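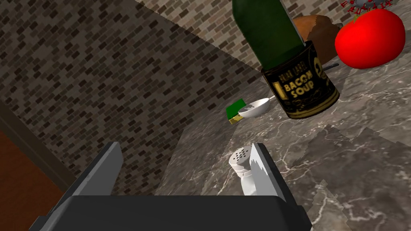 Tillstead kitchen gallery

Welcome to our little corner of the Tillstead pages, and thank you for coming to look! We have spent a good part of the past year in a kitchen that doesn't exist, teaching a gripper to pick up one thing from a counter that has plenty of other things on it, and we have grown rather fond of the place. Emese Lengyel keeps this page going, with help (and a fair amount of friendly correction) from Dezső Farkas and Piroska Veres.

At the counter
Pernolon, our rendered kitchen, as the gripper's own view has it: grey marble, brick tiles, and a white shaker between the two fingers. The bacon soup and the sponge are further back, with the tomato over to the right.

About the work

The question we began with was a plain one. If you train a robot on tidy counters, with a single object and lots of bare space, how badly does it cope when the washing-up sponge, the spoon and the soup are all there too? Rather badly, as we found out in November, and so we stopped tidying. In Pernolon every practice run now starts from a fresh arrangement. The objects are drawn at random from a cupboard of 52, the light is moved, and the surfaces may change as well, so the learner can't simply memorise one nice view of one nice worktop.

The method has a name, Bognár, and it works in two stages. First the learner is shown demonstrations that Piroska steered by hand, 1369 of them by the time she put the controls down (she says she still lines up her teacup before reaching for it). After that it practises by itself, and whenever it goes for the wrong object we save that arrangement and bring it back later with the same things in slightly different places. It's a bit like a music teacher who keeps returning to the awkward bar, and it needed far less computing time than we had feared.

For the test we kept back 100 arrangements that the learner had never met, and ran both versions through them. The one brought up on tidy counters managed fewer than half. The Bognár one did well over half, and most of its remaining mistakes were with small, smooth objects standing close to something tall. Dezső would like me to add that these are all results in simulation, and that a real shaker has salt in it and may well tip over.

We are now setting up a proper counter at Dincombe, where Gizella Gál has very kindly given us the end of her workshop nearest the window, and Erzsébet Vida is measuring how friction differs between our rendered objects and the ones from the shops. It is slow work and there has been a lot of wiping down.

If you would like the list of objects or the arrangements we used for the test, do write to Emese through the Tillstead contact page. She is happy to send them, though it may take her a few days to reply when the practice runs are going.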